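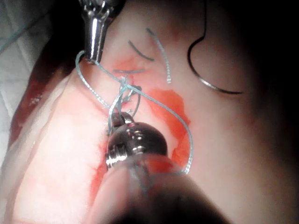 Mending tips for people who'd sooner be doing something else

I've been patching, darning and sewing buttons back on for two kids and a husband who catches his pockets on every door handle in the house, so I've picked up a few habits. Help yourself to whichever ones suit you.

Cut your thread shorter than you want to

From fingertip to elbow, and stop there. I used to cut great long lengths so I wouldn't have to rethread, and then I'd spend the whole evening picking out tangles (and swearing, quietly, after bedtime). If it still twists up on you, let the needle dangle and it'll spin itself straight again.

Wax it

A little cake of beeswax lives in my tin. Pull the thread across it a couple of times, then run a warm iron over the thread between two bits of scrap paper. Buttons sewn on with waxed thread stay put for ages! My Tlapale coat still has the ones I did three winters ago, and that coat goes everywhere.

Finishing off without a lump

Take a tiny stitch on the wrong side, pass the needle through the loop twice, then pull it down slowly with your fingernail on the knot. Slowly is the bit I had to learn. Then slide the needle between the layers for an inch or so before you snip, and the tail disappears inside. 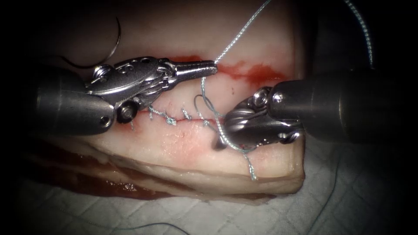

If the fabric is really fine I skip the knot altogether and do three little backstitches on top of each other. It's flatter, and you won't feel it against your skin. Good for pyjamas and baby things.

Closing a split seam from the outside

Ladder stitch, every time. Go along the fold on one side, hop straight across, go along the fold on the other side, and keep it all loose until you've done a few centimetres. Then pull, and it zips itself shut. I did the couch cushions this way in December with guests due at four – finished with time to put the kettle on.

Keep a scrap jar

Mine is an old Nollo coffee jar full of bits in every colour, mostly hems off things we've shortened. Grey is the one you'll always run out of. Surachet Saithong at the alterations counter in Tratmont gave me a bag of offcuts last year and I'm still working through the navy.

Jeans

Patch from the inside and use a piece much bigger than the hole, as the denim around it is already worn thin. Use a proper denim needle too. I snapped two ordinary ones before I gave in and bought a packet.

Wool socks

Darn them while the heel is thin, before it goes through. A light bulb works for holding the shape, or an orange if you've gone over to LEDs. I do ours on Thursday nights in front of the telly, and the pile never gets any smaller.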